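Section 4. Setting Up the Parts Shelf and Work Mat

Read this section before you bring any parts to the bench. It applies to the Prellura shelf kit and to the small-parts trays that come with it. If your bench has the older Zieliński shelf, use Section 9 for step 2 and follow everything else as written.

Before you start

Put on a gown and shoe covers at the door. Each person who will be in the room needs a set, including anyone who is only working at the desks.

You will need:
One blue parts tray
One dark work mat
Lint-free wipes
Connector housings from the current bag
The white boxes for finished parts

4.1 Fitting the shelf board

1. Stand the perforated upright at the left end of the bench and tighten the bolts by hand.

2. Choose a row of slots that leaves enough room to reach the mat without bumping the board. Both ends of the board must use the same row.

3. Lower the white board onto its supports and press down on each end. It should not rock.

4. Tighten the bolts the rest of the way with the supplied wrench. Stop when the washer is flat.

Caution: Do not lean on the board or use it to pull a chair toward the bench. It is meant for trays and light parts only.

4.2 Loading the tray

5. Wipe the tray with a dry wipe, working along the ribs. Turn it over and wipe the underside too.

6. Set the tray on the shelf board with the whole base supported.

7. Place the metal connector housings in the tray in a single layer. They can lie at any angle, but they should not be stacked - the cut-outs in the sides catch on each other and the edges get bent.

8. Lay the work mat on the lower level, in front of the shelf. Smooth it from the center outward. 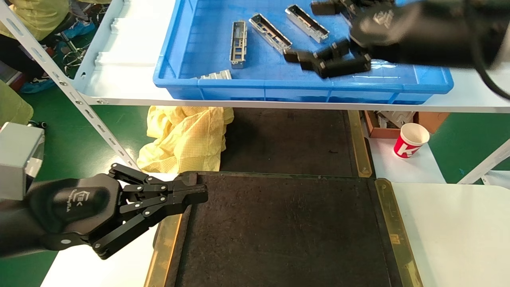 Connector housings in the blue tray on the shelf board, with the work mat on the level below.

9. Check that you can lift a housing over the raised lip and bring it down to the mat in one movement. If you have to twist your wrist, move the tray closer to the front of the board.

Note: A bag holds 100 housings. Keep the bag closed in the drawer and refill the tray from it as needed. Unopened bags are ordered under stock number 269.

4.3 Setting out the boxes

10. Take one white box from the carton and set it on the dark pad with its top facing up.

11. Leave a hand's width clear on both sides of the box. You need this space to take hold of it by the sides.

12. Lift the box straight up. Sliding it across the pad wears the surface and leaves black dust on the corners.

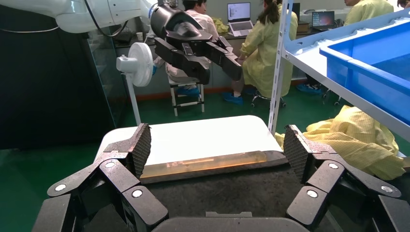 13. When a box has been filled and closed, write the bag number on the log sheet and move the box to the outgoing cart. Do not return it to the parts shelf.

Caution: Keep standing fans pointed away from open trays and log sheets. Drinks stay on the desks and must never be carried to the bench.

4.4 End of shift

14. Return unused housings to their bag and seal it.

15. Wipe the tray and the mat, then the shelf board. Let the mat air out flat. Do not roll it.

16. Hang gowns on the hooks and put used shoe covers in the bin by the door.

Check the shelf bolts every 400 hours of use and replace the mat at 2000 hours, or sooner if the edges curl. Replacement mats and trays are available from the Prultthorpe parts desk. Have the kit number from the back of the upright ready when you call.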